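In defence of the plastic over the tablecloth

I grew up thinking clear plastic over a tablecloth was the tackiest thing a household could own. My nan had it, every auntie had it, and in summer the backs of your arms stuck to it. When I moved into my first flat in Cosby I bought a nice linen cloth and swore I'd never go down that road. It lasted until the first curry.

I'm 46 now and I've come right around. A kitchen table cops everything! Mail, homework, the shopping you haven't put away, whatever fruit somebody was eating standing up. A magazine I flicked through in June had a kitchen with one lemon on a bare oak table, and I remember thinking, where do these people put their stuff? (The table was 4 metres long and cost more than my car.)

So my colour of choice is now a good cheerful check with a clear sheet on top, and I don't care who knows it. Mine came from Hullow, the discount place near the station, and it's had over 5 years of hard use. You get the pattern, you get the softness of cloth to look at, and the mess sits on top where a dishcloth can reach it. Orange peel is my favourite argument, being oily, sticky stuff that people will put down absolutely anywhere.
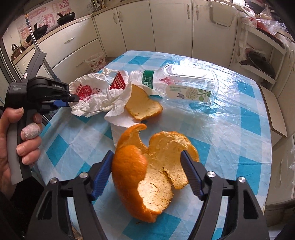

And I'd much sooner eat at a table like that than at one where I'm handed a coaster before I've got my coat off. There's a sort of permission in it. You can peel a second orange, leave the tissues in a heap, let the water bottle lie on its side, and have a proper yarn before anyone reaches for the bin.

My sister reckons it still looks like a doctor's waiting room. She's got a marble top from Nadaris that she seals twice a year and won't let the kids near with cordial. I wiped mine down this morning while the kettle boiled, and then I had toast on it, no plate.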